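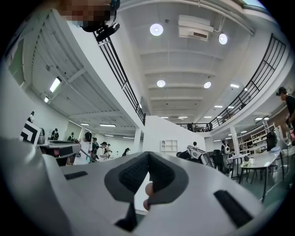 # Mezzanine

A **mezzanine** is a partial floor set between two main floors of a building, or between the ground floor and the ceiling of a single tall room, and left open on at least one side so that anyone standing on it can look down into the space below. The word came into English from French, which had taken it from the Italian *mezzanino*, a fond little diminutive of *mezzano*, meaning "middle". In everyday speech people also call it a gallery, a balcony floor, a half floor or simply "upstairs", and the words are used so loosely that two people working in the same building will often have different names for the same piece of floor.

Mezzanines are found in theatres, libraries, shops, workshops, railway stations, converted chapels and a good many ordinary houses with high ceilings. They are liked for adding usable floor without adding to the outside of the building, and for the pleasant feeling, familiar to anybody who has leaned on a railing with a cup of tea, of being in a room and a little above it at the same time.

## Terms

Usage differs between trades, and even between neighbouring towns, but the following distinctions are fairly widely kept.

- **Mezzanine proper:** a partial floor with a decent depth to it, on which people work, eat, sit or store things.
- **Gallery:** a long and rather narrow upper level running along one or more walls.
- **Wraparound balcony:** a gallery that turns the corners and continues along several sides of the room, leaving an open well in the middle.
- **Loft platform:** a small raised deck, usually in a home, most often for sleeping.
- **Entresol:** an older term, borrowed from French, for a low storey just above the ground floor. It is generally closed in, so that many writers prefer to treat it separately.

The opening that a wraparound balcony looks down into is called the *well* or the *void*. Architects tend to say void, and everyone who has to dust the edge of it tends to say well.

## History

Low middle storeys were a regular part of large Italian town houses from the Renaissance onwards. The grand rooms had very tall ceilings, the service rooms did not need them, and so two humble rooms could be stacked in the height of one splendid one. These early examples were usually walled off, and a visitor might go through the whole house without knowing they were there.

The open kind, with a railing and a view, has a different family tree. Church galleries, the upper tiers of playhouses and the raised walkways of large libraries all helped to make people used to the idea of an upper level that shared its air and its light with the floor beneath. In the nineteenth century cast iron made slimmer supports and lighter railings possible, and market halls, drapers' shops and exchanges took up the form with great enthusiasm.

Reinforced concrete and steel later allowed balconies to stick out from the wall with few columns beneath them, or none at all, and the thin pale slab edged with a dark metal railing became a common sight in public and commercial interiors. Storage mezzanines, bolted together from parts and able to be taken down again, spread through warehouses in the second half of the twentieth century.

## Construction

### The floor

The main choices are timber, steel and concrete. Timber joists suit small domestic platforms and can be carried on hangers fixed to the walls. Steel beams with boarded decks are common in workshops and stores. Concrete slabs are heavier and are normally planned with the building from the start, although they have the great virtue of being quiet to walk on, something people underneath come to value more with each passing year.

A slab that reaches out beyond its support is said to be *cantilevered*. The front edge may be left bare and painted, finished with a shallow upstand, or covered with a fascia board. An upstand, even a small one, does a surprising amount of good, as it stops pencils, screws and rolling fruit from dropping on the heads of those below.

### The railing

The railing, or guarding, is the part most people notice first. It has a top rail, a bottom rail or direct fixings into the slab, and some form of infill between them. Vertical balusters are the traditional infill and are still very often chosen, partly for their looks and partly because they give small children nothing to climb. Horizontal wires and rails are popular in photographs and less popular with parents. Glass panels give the clearest view and ask for the most polishing.

Metal railings are commonly painted black, which hides scuffs and makes a crisp line against pale walls. Curved railings cost more to make, as the rails have to be bent to suit the sweep of the floor, but they soften a room wonderfully and let the eye travel round it without stopping at a corner.

The required height and spacing are set by local building rules, and anybody planning a new mezzanine should look these up before falling in love with a design.

### The stair

Straight flights are the easiest to use and take the most room. Spiral stairs take very little and are dreadful for moving furniture. In many older galleries the stair is tucked behind a partition, so that the upper level appears to float with no way of reaching it, to the lasting confusion of first-time visitors.

## Lighting

Lighting a room with a mezzanine is harder than lighting an ordinary room, as there are in effect three spaces to think of: the open well, the balcony itself, and the lower area in the shadow beneath it.

The well is usually lit from the main ceiling by a small number of large fittings, often round, with smaller or narrower lamps used where the ceiling comes closer to people. Where the ceiling has exposed beams, the fittings are set between them so that the beams do not throw bands of shade. A white ceiling helps a great deal by spreading the light about. The area beneath the balcony nearly always needs lamps of its own, and where this has been forgotten it can be recognised at once by the number of desk lamps people have brought from home.

Changing a bulb over the well calls for a tower or a long pole, and sensible owners choose fittings that can be reached from the railing side or lowered on a winch.

## Heating and air

Warm air rises, and a mezzanine is where it goes. In winter the upper level may be snug while the floor below is chilly, and in summer the upper level can become quite stifling by mid-afternoon. Slow ceiling fans are one remedy. Air-conditioning units mounted high on a wall are another, though they should be placed so that they do not blow straight along the balcony at neck height.

Sound behaves in much the same sociable way. A conversation held at the railing will be heard very well downstairs. Rugs, curtains, bookshelves and soft panels fixed to the underside of the slab all take the edge off the echo.

## Uses

In **shops**, the upper level tends to hold goods that customers will make a special trip for, such as fabrics, books or furniture. In **workshops and studios**, quiet tasks are often put upstairs and messy or heavy ones left on the ground floor. In **halls**, the balcony gives extra seating. In **homes**, it becomes a study, a bedroom or, given a few years, the place where the suitcases live.

The former corn hall at Poltcombe is a typical modest example. Its balcony was added along three sides and has 413 square metres of floor, which the joiner Elis Powell boarded over in oak. The ends of the balcony are curved, and the space under it is let to market stalls from April until the autumn.

## Care and upkeep

Railings should be checked for looseness once a year, by taking hold of the top rail at each post and giving it a firm push. Painted metal wants washing with warm soapy water and a touch of fresh paint wherever it has chipped. Dust gathers on the outer edge of the slab, beyond the balusters, and is best taken off with a damp cloth on a short stick while the floor below is clear.

Plants in hanging pots should be tied on the inner side of the railing.

## See also

- Atrium
- Balustrade
- Clerestory
- Gallery (theatre)
- Minstrels' gallery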